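Section 7: When a Grasp Goes Wrong

7.1 Soft and fuzzy items: the "phantom hold" fault

Plush toys, fleece scraps, and anything with a deep pile are some of the most fun things you can hand to the Wulard arm. They squash, they flop, they never sit the same way twice, and they will teach you more about your grip settings in an afternoon than a month of picking up blocks. They are also behind most of the E-107 faults people write in about, so this section goes slowly. Please read it through once before you clear your first one.

E-107 means the controller believes it is holding something and the fingers disagree. The Banska controller sees motor current rise as the fingers close on pile, takes that as contact, and starts the lift. Fur compresses a long way before there is anything firm behind it. The arm goes up with a pinch of fuzz, or with nothing, and the finger position drifts past the closed limit while the arm is still moving. The controller then stops every joint where it is and holds.

CAUTION: A stopped arm is still powered. It may be holding an item by a few fibers, and the fingers can close again without warning until the fault is cleared. Keep your hands out from between the fingers.

7.2 Clearing an E-107

1. Press the stop button on the Tapley base. The ring light changes from blinking amber to solid red.

2. Look at the fingers before you touch anything. You want to know if the item is free, pinched, or wound into the ribs.

3. If the item is free, lift it away from the side, never from underneath the wrist.

4. If it is pinched, support it with one hand, hold the release key on the base for 2 seconds, and let the fingers open by themselves. Do not pull. Pulling packs fibers down into the grip ribs and you will be picking them out later with a toothbrush (ask us how we know!).

5. If fibers are wound into the ribs, switch the base off at the wall, wait for the ring light to go dark, and work them loose with the soft brush from the accessory bag. Blades and tweezers will nick the rib edges, and a nicked rib snags everything it meets from then on.

6. Turn the base back on and open the Gendis panel. Choose Faults, then Clear and Home.

7. Stand back while the arm homes. It takes the shortest path, which may cross the area in front of you.

Note: If the panel shows E-107 again during homing, with nothing in the gripper, go straight to 7.5.

7.3 Setting up for plush

The factory grip profile is called Firm and it is tuned for boxes and bottles. For plush, do this instead:

1. In Gendis, open Grip and select Soft Pile.

2. Set Contact Confirm to 2. The controller will now squeeze, relax slightly, and squeeze again before it accepts that it has hold of something. This one setting clears up the fault for most people, and it is lovely to watch.

3. Lower the approach speed to Slow for the last stretch of travel. At Normal the wrist camera view smears badly when the fingers are near the item, and the aiming software has very little to work with.

4. Set Lift Check to On. The arm will rise a little, pause, and compare finger position with the reading it took at contact.

5. Save the profile under a new name. Firmware updates overwrite the factory ones, as several of you found out in August. Sorry about that.

Older panels call Contact Confirm "Double Touch." It is the same setting.

7.4 Choosing where to grab

A good target on a plush item is a rounded part with stuffing behind it, narrow enough to fit between the open fingers with a gap on both sides. Limbs, lobes, and noses are all worth trying. Flat stretches of fur are not, because the fingers skate over the surface and come together on pile alone.

Watch the approach from the wrist view the first few times. Ideally both fingers arrive level with the target, and neither one brushes it early. If one side touches well before the other, the item gets nudged sideways and the second finger closes on whatever is left. You can correct this by turning on Center Before Close, or by nudging the target point by hand in the panel. I like doing it by hand. You get a feel for it quickly, and after that you start spotting the bad approaches before the arm does.

Keep other soft things away from the item you want. Two pieces of fur side by side can read as one big one, and the arm will cheerfully try for the join.

CAUTION: Do not raise the grip force to cure a slipping plush item. High force on soft material hides the fault from the controller, and the item can drop from full height later in the move.

7.5 If the fault keeps coming back

Check these in order.

Fingers: Open them fully and look along the ribs. Lint packed between the ridges makes them slick. Brush along the ridges, then wipe with a dry cloth.

Finger screws: Each finger is held by 2 screws. Snug is enough. A loose finger tilts under load and gives exactly the drift that sets off E-107.

Zero position: With the gripper empty, run Calibrate, then Fingers. Keep everything clear until the panel says Done.

Cable: Follow the gripper cable from the wrist down to the base and reseat both ends with the power off.

Then run a slow test pick with the Soft Pile profile and your finger on the stop button, and keep your eyes on the wrist view as the fingers come in.

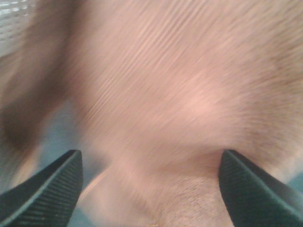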